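Comparing Grippers in Simulation and on the Bench
Handout for session 14
Revised 12/27/22

What to bring

Your group's log sheet from the last practical, a laptop with the course software installed, and a memory stick. The lab machines are wiped at the end of December, so anything left on the local disk will be lost.

Aim of the session

Each group compares two grippers on the same arm and the same task. The arm and the task are fixed. The gripper and its control settings are the only things you may change. By the end you should be able to say which gripper did better, by how much, and how sure you are of it.

The task is a plain pick and place. The arm starts at its home position, moves to a cup, closes on it, lifts it, carries it to a marked spot and lets go. The other things on the worktop are obstacles and must not be touched.

The two grippers

Gripper A is the standard parallel one, with two fingers that move towards and away from each other. It is simple to control. You give it a width, a speed and a force, and it reports back the width it reached. It has little give, so an error in position is passed straight on to the object.

Gripper B is the Cavus suction gripper. It needs a fairly flat, smooth surface and a clean approach. A tapered cup gives it trouble at the side, and the open top gives it nothing to seal against. Groups using B may turn the cup upside down, but must say so in the write-up, as it changes the task.

A third option, the Nalteo soft gripper, is available on the bench only. We have no good model of it. Its fingers bend in a way the simulator can't reproduce at a usable speed, and the rough version we tried last year gave results that did not match the real thing at all. If you have time left over you may try it, but it does not count towards the comparison.

Why we start in simulation

The bench has one arm and there are several groups. In simulation every group can run at once and you can repeat a trial with the start position exactly as it was. You can also change one setting at a time, which is hard on the bench, where the cup is put back by hand and never lands in quite the same place.

The main weakness is contact. Friction, the give of the finger pads and the way a thin rim bends are all simplified. A grip that holds every time in simulation may slip on the bench. Treat the simulated success rate as a way to rank settings against each other. Don't report it as what the real arm would achieve.

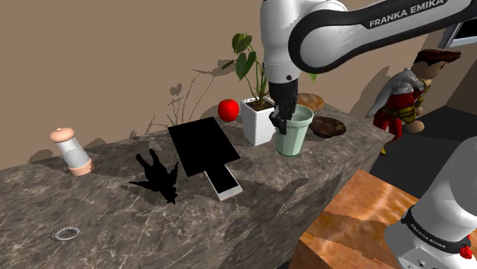
Before each run, check the approach as well as the grip. Many of the failures in last year's logs happened before the fingers closed. The hand came in too low and knocked the cup, or an arm link passed too near a tall obstacle. Both faults show up clearly if you step through the motion slowly and look from two sides.

For gripper A there are two sensible ways to take a cup. One is to close across the outside of the body. The other is to come down from above with one finger inside and one outside, and pinch the wall. The outside grip is steadier but needs a wider opening and more room on both sides. The rim grip needs less room but puts all the load on a small patch, and the cup can swing when the arm speeds up. Try both before you settle on one.

Settings

Start with the values in the Long settings file (named after the length of the approach path). Change only these:

Closing force. Start at 20 N. Go up or down in small steps.
Closing speed. Leave at the default for the first set of trials.
Approach height. The height above the rim at which the arm slows down.
Wait after closing. Set to 500 ms to begin with. Shorter waits save time, but the arm may start to lift before the fingers have settled.

The random seed is 3308 for all groups. Please don't change it, or the sets of start positions will differ and your results can't be put next to anyone else's.

Recording the trials

Write down every run, including those you stopped by hand. A run counts as a success only if the cup is lifted, carried and released upright on the mark with no obstacle moved. For groups using B with the cup turned over, "upright" means resting on its rim. Anything else is a failure, and the log should say at which step it happened: approach, closing, lift, carry or release.

The step matters more than the total. Two grippers with the same score may fail in quite different ways. One may never get hold of the cup, while the other gets hold of it each time and drops it halfway. The first is probably a position problem and the second is probably force or friction.

Cameras

The simulated view is for you to look at and is not used by the controller, which is given the position of the cup directly. On the bench the position comes from the Foretti camera above the worktop, and it carries some error. Expect your success rate to fall when you move over. To get a feel for how much, add a small random offset to the cup position in simulation and run the set again.

Shiny surfaces and hard shadows both upset the bench camera. Draw the blind and use the overhead lamps only.

Moving to the bench

Bring one settings file per gripper. Run the first pass at low speed with a hand on the stop button. If the arm does anything you did not expect, stop it, write down what happened and ask before you start again. Do not reach into the work area while the arm is powered.

Write-up

Two pages at most. Give a table of results by step, a short account of which settings you changed and why, and a paragraph on where simulation and bench disagreed. Attach the log and both settings files. A group that finds no clear difference between the grippers can still get full marks – the reasoning is what is being marked.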